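First week of July

Up at half five to get the early bus into Bamville. The hearing was listed for ten but the court office had told families to be there by nine, and the road past Vesley has been down to one lane since the spring. We got in at twenty to nine and the doors were still locked.

I have decided to write these down on the day, while I remember who said what. My notes from the first two hearings are no good to me now. I wrote them up a week later and they are mostly about how I felt.

So, for the record. The matter is the death of my cousin in the holding cells at Lollwood police station. It has been 68 weeks. This was the fourth hearing and the third to end without any evidence being heard. The custody log was supposed to be handed over last time. It was not, and the reason given was that the original had gone to the district office for copying. Today we were told it had come back from the district office but with six pages that could not be read, and that the force wanted time to find a better copy. Our lawyer asked which six pages. The force's lawyer did not know. The coroner asked him to find out and he went into the corridor with his phone for a quarter of an hour.

When he came back he said they were the pages covering the night shift.

There was some noise in the public seats at that. The coroner let it go on for a moment and then asked for quiet. She was sharper with them than she has been before. She has given them until the end of the month and said she would want the officer in charge of records to attend in person if the pages were not produced. Our lawyer thinks that is as firm as she can be at this stage. My aunt asked me on the stairs whether it meant anything and I said I thought it did, a bit.

Outside there were two reporters, one from the local radio and one I had not seen before. My aunt spoke to the radio one. She said the family had been asking for the same book for over a year and that it was a book, kept on a desk, and could have been carried across the road. I thought that was well put. I did not speak. The other reporter wanted to know if we blamed any particular officer and our lawyer stepped in and said we would not be answering that.

Lunch at the place by the bus station. Four of us, soup and bread. Nobody wanted to go over it again so we talked about my aunt's roof.

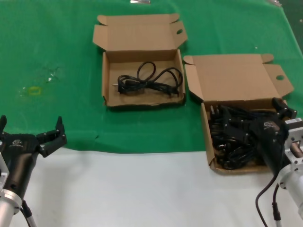

Afternoon, Talukder Hall

Went on to the support meeting at two. It is held in the side room now. Almost 830 names on the petition, counting the sheets that came in from Vesley market. I had hoped for more by this point but the sheets from the two churches are still out and should be back next week.

What was agreed:

The petition goes to the provincial office after the next hearing and not before. I argued for sending it now. I was outvoted and I can see the sense in it, as it will carry more weight if the pages have still not turned up.

Someone will write to the police complaints body again. We have had an acknowledgement letter with a reference number on it and nothing since. I said I would draft it, and it needs to be short this time. The last one ran to five sides and I doubt it was read to the end.

The money for the second doctor's report is nearly there. He has said he will start on the papers without waiting for the last of it.

No march in July. Too hot for the older ones, and the permit takes three weeks.

Home by six. Phoned my aunt at seven and she was lying down. Her neighbour had heard her on the radio and come round with a pie. They had used one sentence of what she said, the one about the desk.

To do: draft letter, ring the court office for the new date in writing, photocopy the bus tickets for the expenses form, find my other black shoes.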